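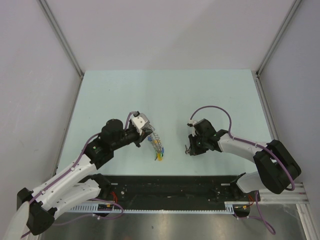 Why do shadows get long in the evening?
They get long because the sun is low in the sky. Its light comes from the side, so your body blocks a long piece of the ground.

What is a shadow?
A shadow is a place where less light arrives. Light travels in straight lines. When it meets something it cannot pass through, such as a tree or your hand, it stops there. Behind the tree the ground gets less light, and we see a dark shape.

A shadow is not a thing you can pick up. It has no weight. You can jump on it the whole afternoon and it will not feel anything!

Why is it short at noon?
Near the middle of the day the sun is at its highest. Its light comes down more steeply, and your shadow stays near your shoes. In June, in the town of Jutari, children play a game called Danotus, in which you must step on the shadow of another player. They like to play it after dinner, when the shadows are long and easy to catch. At noon the game is very difficult.

Why do some shadows have soft edges?
The sun looks like a small circle, but it is wide. Near the edge of a shadow, some of the sun is hidden and some of it is still shining. This makes a gray border between dark and bright. The border has a name: penumbra. Put your hand close to a wall and the edge is sharp. Move your hand away from the wall — slowly — and the edge becomes soft.

Try it at home
You need a flashlight, a toy and a dark room. Stand the toy 100 centimeters from a wall. Hold the flashlight far behind the toy and look at the shadow. Now bring the flashlight closer to the toy. The shadow grows. If you use 2 flashlights side by side, you can get 2 shadows, and where they cover each other it is darker.

Please do not look at the sun, also not with sunglasses. It can hurt your eyes.

New words
Opaque: light cannot pass through it.
Transparent: light passes through it and you can see clearly, like a clean window.
Penumbra: the soft part at the edge of a shadow.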